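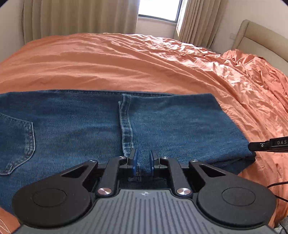

Coralie Pirihi has been folding other people's clothes for 16 years, and she still does her own on the bed. "I know, I know, I own a perfectly good table," she laughs, putting the kettle on for the second time since I arrived. "But a bed's the right height for my back, and jeans like a bit of room."

Jeans are what everyone asks her about at Eltora, the little laundry and mending shop she runs with Flynn Fairweather – he does the zips, she does nearly everything else. Her method begins with the inseam. "You find that thick seam and you let it tell you where the leg wants to go. My aunty taught me that when I was 14, and she was a terror about it, bless her."

And the wrinkled sheet underneath? She waves a biscuit at me. "Oh, leave it! Fold first, make the bed after. I've raised kids, love, I'm not ironing a sheet so a pair of jeans can lie on it."

Pockets get smoothed with the flat of the hand, hems are matched up, and then it's three folds and onto the pile. Flynn rolls his, she tells me, and they've agreed not to discuss it at work.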